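Gendale Wipe-Clean Table Covering, by the metre

Product code: GD-WC 1801
Supplied by: Ivmont Surface Coverings
Sold as: cut lengths or full rolls

Overview

Gendale is a coated cotton table covering for kitchens, workrooms, school craft rooms and market stalls. The base cloth is a plain weave. The top face carries a printed design under a clear matt coating. The back is uncoated and grips most painted and varnished tops without pads or clips.

The range is cut to order at our Barajas unit. Cut lengths are not returnable unless faulty. Please order a sample first if colour matching matters.

Specification

Base cloth: cotton, plain weave
Coating: acrylic, matt, top face only
Roll width: 1,801 mm, including selvedge
Minimum cut: 2 metres
Weight: some 600 g per running metre
Edges: unhemmed; does not fray when cut with a sharp blade
Fire rating: none claimed
Outdoor use: not advised for more than a day at a time

Measuring

Measure the top, then add the drop you want at each end and each side. A drop of a hand's width suits a work table. Dining tables usually take twice that. For round tables, measure across the widest point and treat the result as both length and width.

Where the covering will be fixed under the edge, allow extra for the fold and a little more for trimming. Boards thicker than a normal kitchen worktop need the thickness adding twice, once for each side.

Patterns are not matched between separate cuts. If two lengths are to sit side by side, say so in the order notes and both will be taken from the same roll, one after the other.

Fitting

Unroll the covering face up in a warm room and leave it overnight. Fold lines from the post drop out faster if the cloth is laid flat with books along the crease. Do not iron the coated side. The back may be ironed on a low setting through a dry tea towel.

To fix to a board, start at the middle of one long side and work outwards, then do the opposite side. Staple on the underside. Pull until the print lies straight and stop there; over-tight cloth will split along the staple line. Corners should be folded once and cut back underneath.

Double-sided tape may be used on glass and metal. Test a small piece beforehand, as some tapes leave a mark on the uncoated back.

Care

Wipe with a damp cloth and washing-up liquid. Dry after wiping. Bleach, white spirit and scouring pads will dull the coating. Turmeric, hair dye and ballpoint ink should be removed at once and may still stain. Use a mat under hot pans.

Designs

Pale grounds show crumbs less and ink more. Small florals hide seams better than stripes or checks. Truvska is the plain range, in the same weight and width, and can be ordered alongside any print. Design queries go to Berenice Solís in the sample room, who can post up to 2 swatches per order free of charge. 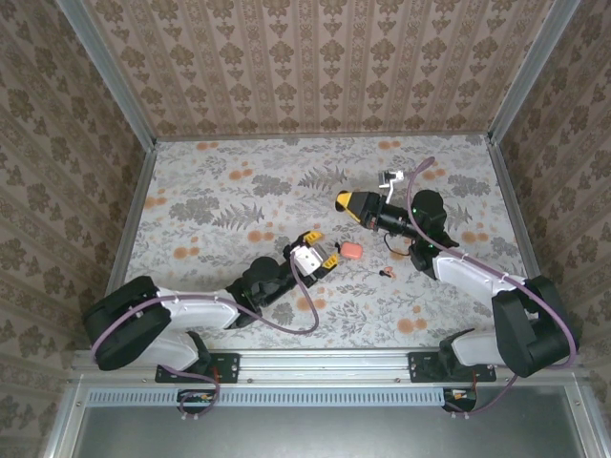 Pale floral-patterned material on a flat surface, with patterned wallpaper behind.

Ordering and delivery

Enter the length in whole or half metres. Orders placed before noon are cut the next working day. Lengths over the parcel limit are sent rolled on a card tube; shorter ones are sent folded unless a tube is requested at checkout.

Trade accounts are handled by Oluf Bundgaard. Full rolls carry a lower price per metre and are sent on a pallet, kerbside only. Someone must be there to sign.

Report faults within a fortnight, before cutting or fixing. Keep the roll label, as the batch number is printed on it.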